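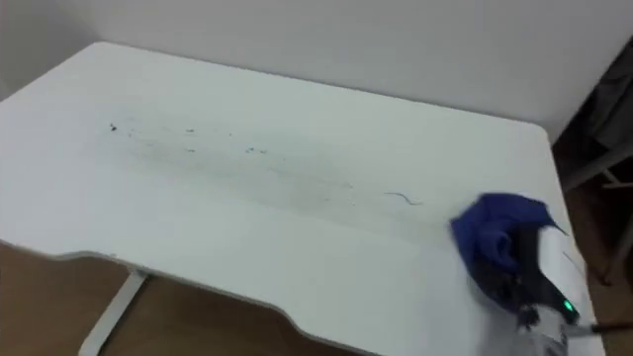 Dilek Dursun wrote on 17th April:

> I move into the back bedroom at the end of the month and will be working from there full time. Before I sign up with anyone, which provider are people in Giscombe using now? The old thread from the Prullthorpe side is mostly about the copper lines, and I gather those are being withdrawn. I need to be on video calls most of the day, and I send large drawing files in the evening. Upload matters more to me than download.
>
> Also, does anybody have a view on whether to have the line brought in at the front or the back?
>
> Dilek

Hi Dilek,

We switched from copper to Güneş fiber two winters ago, so I can tell you what we get. On a cable plugged straight into the router I see 98 down and 98 up, and it hardly moves from that. Over wifi at the far end of the house it drops a lot, but our walls are thick and yours may not be.

The old line gave us 7 up on a good day. I used to start a file going and make dinner. For drawings you will notice the change right away.

On front or back: have it brought in at the back if they will do it. Ours came in at the front because the installer wanted to be done by lunch, and I have been running cable along the baseboard ever since. They will drill where you ask as long as you ask before they arrive. There is a box for it on the order form, near the bottom, called "preferred entry point" -- easy to miss. Put "rear wall, ground level" or whatever suits you, and then say it again to the person who turns up.

A few other things from our install:

- The router they supply is fine. I bought a better one and it made no difference that I could measure.
- The small white box on the wall needs its own power outlet. Don't plan on putting a bookcase over it.
- If the power goes out, the phone goes with it. Tarık Yurt bought a battery unit for his and says it lasts through most of our outages.

Price was 124 a quarter when we joined. It has gone up once. Yuxi Fu called them at renewal and got the old rate back, so it is worth a phone call.

I haven't used the other company, but Taner Ekinci has them on the Prullthorpe side and may want to add something.

Saadet Keskin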